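The January jumper sort-out

Posted Jan 6, 2019

Print this post | E-mail this to a friend

So the decorations are back up in the loft and I've moved on to the knitwear, as I do every year once I can't face another mince pie. Everything comes out of the drawers and goes on the bed. It's the only surface in the house big enough, and you can't go to sleep until you've finished, so it does get done!

I found a cardigan I'd been hunting for since August (behind the spare pillowcases, of course) and a scarf from our weekend in Harkside that I've worn once. The scarf has gone in the charity bag. The cardigan stays, even with the elbow the way it is.

My big change this year is that I've stopped hanging knits up. I had a lovely grey one from the market at Mottram that grew two inches on its hanger and now fits my brother. So it's all folding from here on: lay it face down, smooth it out, sleeves across the back, then bring the bottom up in thirds. Chunky ones only want folding in half or they turn into a cushion.
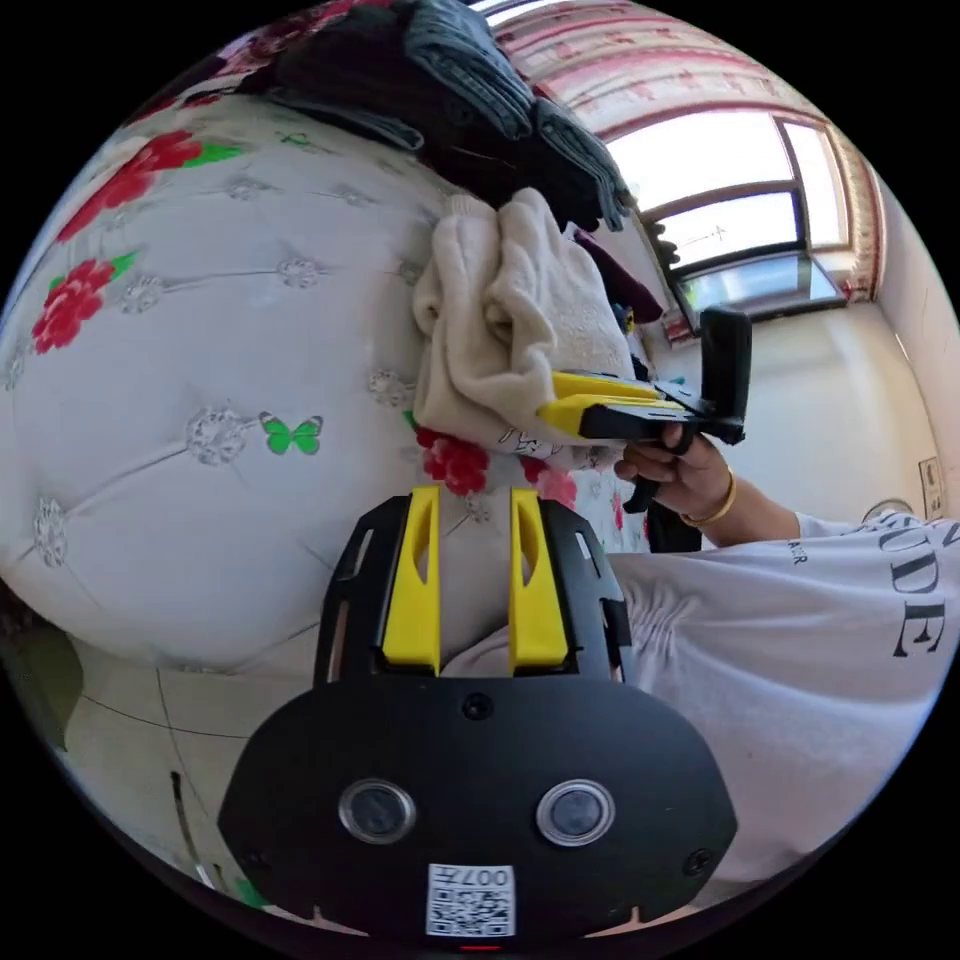
Cream things I keep in a pile of their own, as I once washed one with a red sock and I'm still cross about it. They go in the top drawer with a bit of cedar, and the dark ones go underneath. I ran out of room at the cream stage, so the socks will have to wait until next weekend. There are a lot of socks.

Shared 187 times | 2 comments

Maureen Fothergill
I roll mine, takes up half the space. Do you wash them before they go away?

Stuart Tapley
Thirds worked a treat, ta. My drawer shuts again.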